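Workshop > Equipment > Bench Automation > Zuller Bench Arm

Zuller Bench Arm with Basket and Block Set

The Zuller is a small robot arm built by members of the Primcombe Shared Workshop for use on an ordinary table. It is offered for booking by any member who has completed the bench induction, and the drawings, parts list and control files are kept on the workshop computer for those who wish to build a copy at home. The arm lifts light objects, carries them a short distance and sets them down again. It is intended for learning, for trying out control programs and for testing new gripper fingers before they are fitted to larger machines.

The arm is supplied with a fixed set of objects so that results obtained by one member may be compared with those of another. The standard exercise uses a basket and coloured blocks. The basket is woven, with rounded corners and a raised rim, and the fingers must clear that rim before they reach anything lying inside.
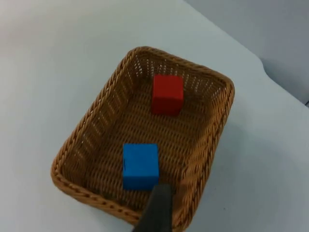

Members often ask why a plain tray was not chosen. A flat tray was used during the first months of the build and proved too easy: a program could slide a block in from the side and still be counted as correct. With a rim to cross, the height of the lift has to be set properly, and errors in the wrist angle become plain at an early stage.

What is included

The booking covers the arm, its power supply, the wrist camera, the fixed camera, the basket and the blocks. The power supply is a Volteck bench unit and must remain with the arm at all times. The fingers are dark grey and taper towards the tip. Two spare pairs are stored in the drawer beneath the bench, together with the hex keys needed to change them.

Members should bring their own laptop. The control program will run on most machines of recent years – a short test is provided, and should be completed before the day of the booking. A copy of the settings file must be saved under the member's own name and the original left as it was found.

The standard layout places a red block and a blue block in the basket, well apart, and a green block on the open table. The table is to be kept clear of tools and cups while the arm is powered. Exact positions are left to the member, provided that they are noted in the log.

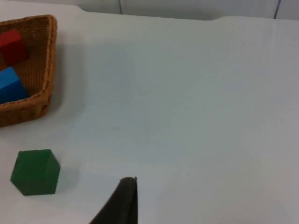 Specification

Joints: 6, excluding the gripper
Greatest load at the wrist: 18 grams with standard fingers fitted
Build time from a complete set of parts: about 4 weekends
Log entries to date: 1366
Cameras: one at the wrist, one fixed
Control: by hand lever or by saved program

The load figure is deliberately low. The shoulder joint is printed, and early versions cracked when heavier items were held at full reach. A stronger joint designed by Rozália Kratochvíl is under trial and will be fitted in September if the present tests are satisfactory. Members building at home are advised to wait for the new drawing before printing this part.

Setting the wrist camera

The wrist camera should be adjusted so that the tip of one finger remains in view at the bottom of the picture. This gives the operator a fixed point from which to judge distance, and the control program relies upon it when the arm is brought down beside a block. The screw on the camera bracket is to be tightened by hand only.
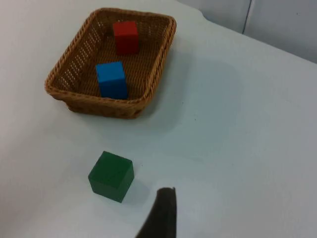
Wrist camera view: green block beside the fingertip, red and blue in the basket.

Lighting has a marked effect on the result. Shadows beside the basket and blocks may be read as part of an object if the colour limits are set too wide. The limits saved in the Doležal settings file suit the overhead lamps in the main room and should be tried first. Under daylight they will need to be narrowed, particularly for the dark green block.

The fixed camera records the table as a whole and is used to check the layout at the start and end of each run. It should not be moved between runs. 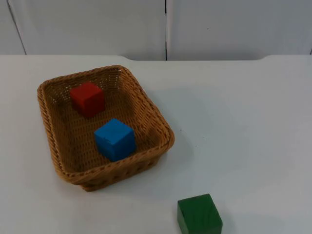

Primcombe Shared Workshop – Bench Automation Group

Booking and return

The arm may be booked for a morning, an afternoon or an evening. Requests for the following week should reach the group by Friday. At the end of a session the arm is to be folded to its rest position, the power supply switched off at the wall and the blocks placed together in the basket. Any damage to fingers, cables or brackets must be entered in the log, however slight.

Home builders may borrow the printed drilling guide for the base plate on signature. Questions concerning the drawings should be put to the group in writing, quoting the sheet number.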